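Section 3: Setting Out and Filling the Oral Care Organizer

Before you start

Set up on a flat, dry tabletop with enough room to lay out every item before anything goes into the organizer. The Brevex organizer has upright slots at the back for brushes and a lower compartment in front for small containers. Wash your hands for at least 20 seconds and dry them with a clean towel.

You will need:
Disinfecting wipes
The organizer
Toothbrushes, in their wrappers
Mouthwash, with caps tightened
Small lidded containers, if you use them

3.1 Clean the surface

1. Clear the table and wipe it from the back edge to the front.
2. Let the surface air dry. Follow the contact time printed on the wipes container.
3. Close the lid of the wipes and move the container to the back of the table.
4. Pick up any loose caps and match them to their bottles.

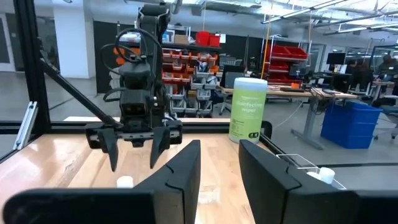
5. Wipe the organizer inside and out, including the corners of the front compartment, where toothpaste tends to collect. Rinse with water and dry with a lint-free cloth.

CAUTION: Do not use boiling water or scouring powder on the organizer. Both will cloud the plastic.

3.2 Load the organizer

1. Place the organizer with the front compartment facing you.
2. Stand the toothbrushes in the back, bristles up. They may lean to one side.
3. Keep the brush heads apart. If two heads touch, turn one handle a little until they separate.
4. Put small containers in the front compartment, caps on.

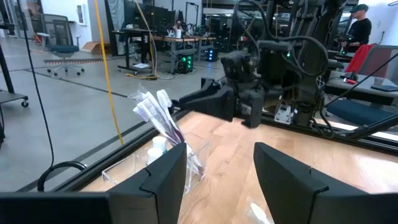
5. Leave a wrapper on any brush that will not be used right away. Once a brush is in daily use, take all of the plastic off so the bristles can dry between uses.

NOTE: The front compartment is for small items only. Mouthwash bottles are too heavy for it and should stand beside the organizer.

3.3 Arrange the bottles and spare brushes

1. Check that each cap is closed. Tip the bottle slightly over a sink to test it.
2. Stand the mouthwash bottles next to each other, with the taller one where you can reach it first.
3. Lay spare brushes flat in front of the bottles, still in their packaging.
4. Keep large bottles and jugs off to one side, away from the brushes. 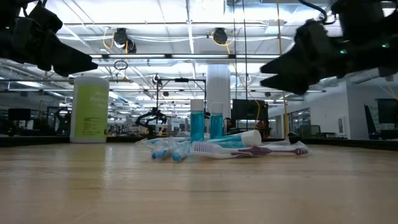

Kęstutis Kuusk wrote to us that he prefers to keep spare brushes in a drawer, because a damp bathroom shelf softens the cardboard backing on some packs. A drawer is fine if it is dry and holds no cleaning products.

CAUTION: Keep mouthwash and cleaning products out of the reach of children. Never pour a cleaning product into an empty mouthwash bottle.

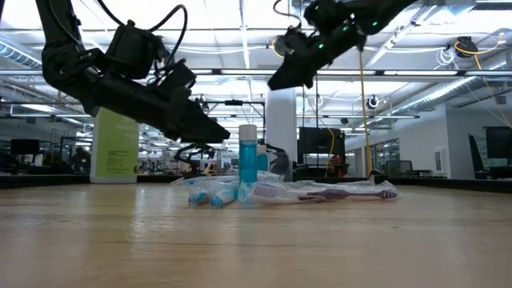
Figure 3-4. Mouthwash and packaged toothbrushes grouped together, large jug to the left.

3.4 Upkeep

1. Empty and rinse the organizer once a week.
2. Replace each toothbrush every 3 months, or sooner if the bristles spread.
3. Throw away torn wrappers. A brush from a torn wrapper should be rinsed before use.

To order a replacement organizer, quote part number 1564. For wall mounting, go to Section 4.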